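Jobs / Patovberg / Part-time and hourly
5 min read

Arm operators wanted for the Domo kitchen handling project

Posted Jun 18, 2018

Nair is hiring part-time operators to work with table-mounted robot arms at our Patovberg workshop. You will guide an arm through short kitchen tasks, over and over, while the system records what the arm does and what its cameras see. The recordings are the examples our learning software, Domo, is trained on. The better the examples, the less we have to fix later.

You don't need a technical background. People who have worked in kitchens, sewing rooms, packing lines and dental labs tend to do well at this, and so do people who have done none of those and are patient with their hands.

What Domo needs

Domo learns to handle household objects from people showing it how. At the end of March we had 1,244 recordings we were willing to train on. Most of those are bowls, cups and boxes. We are short on cookware: round things with rims, things with lids, things with handles and knobs that stick up where the fingers want to go. Shiny dark surfaces are a particular weak spot. The system misjudges where they start, and we want many more recordings of people getting this right, along with a fair number of near misses where the operator backs off and tries again.

The work

You sit or stand at a station and move a hand-held controller called the Plillar. The arm follows your hand. A trigger opens and closes the fingers. A foot pedal starts and stops the recording.

Each task comes on a card. A card might say "lift the lid and set it to the left" or "turn the handle toward you." You do the task, press the pedal, put the objects back somewhere slightly different, and do it again. A normal block is 20 recordings of one card, then a break. After each recording you mark it good, usable or discard, and type a few words if anything odd happened. Discards are not held against you. We would much prefer an honest discard to a bad example marked good.

Some of the day is not recording. You will wipe down objects, swap them between stations, check that cables are clear of the arm, and sort through earlier recordings on a monitor to see if the marks were fair.

Hours and pay

— Shifts are four hours, morning or afternoon. Most operators take three or four shifts a week.
— The contract runs for 32 working days, with a chance of extension.
— Pay is hourly, at the same rate for training and regular shifts. The rate is in the information sheet we send to everyone who writes in.
— Breaks are paid. You get one after every block, and you can stop sooner if your hand or shoulder is tired.
— We can reimburse bus fare. Parking on site is limited.

What we ask for

— You are 18 or older and allowed to work here.
— You can use a hand controller and a foot pedal for the length of a block. If you would need a station set up differently, tell us. Two of the stations can be raised and lowered, and the pedal can be replaced with a button.
— You can read short task cards in English and write a short note about what happened.
— Normal or corrected eyesight. You will often be judging a small gap between a finger and a rim.
— You are comfortable doing the same thing many times without speeding up.

Experience with games or remote-controlled equipment is fine to mention but doesn't count for much in our choice.

At the station

The arm works over a white tabletop. It carries a two-part black gripper with a broad, flat finger, and a small camera sits on top of the gripper with its cable leading up and away. You can look at the objects directly or use the view on the monitor. Most people end up doing both. Round cookware takes the longest to learn: the flat finger has to come in just over the rim without pressing on it, and a glossy surface close by makes the distance hard to read. Go slowly there. A slow recording is still a good recording.

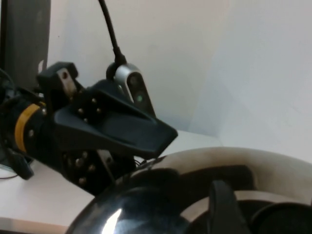 Training and trial shift

Everyone starts with one paid trial shift. The first half is safety: where the stop button is, where your free hand goes, and what to do if the arm moves in a way you didn't ask for. The second half is practice on soft objects with the force limit turned down. If you and the shift lead both think it went well, you come back for two training shifts and then join the schedule.

You are expected to have 100 marked recordings by the end of training. They are reviewed with you, one block at a time, and they can be of any card in the starter set.

What is recorded

The system stores arm position, finger position, controller movement, and video from the camera on the gripper and the one over the table. Sound is not recorded. Your hands may show up now and then when you reset the objects. Recordings are filed under an operator number, and the list matching numbers to people is kept separately by the office. You will get a consent form to read before the trial shift, and you may take it home first.

How to apply

Write to the Nair workshop office with your name, the shifts you could work, and a few lines on any work you have done with your hands. A résumé is optional. Please put "Domo operator" in the subject line. We read applications as they come in and reply to all of them, usually within a week.

If you applied in March and didn't get a place, you are welcome to apply again. We have more stations now.

Contact the workshop office | © 2018 Nair, Patovberg | Back to top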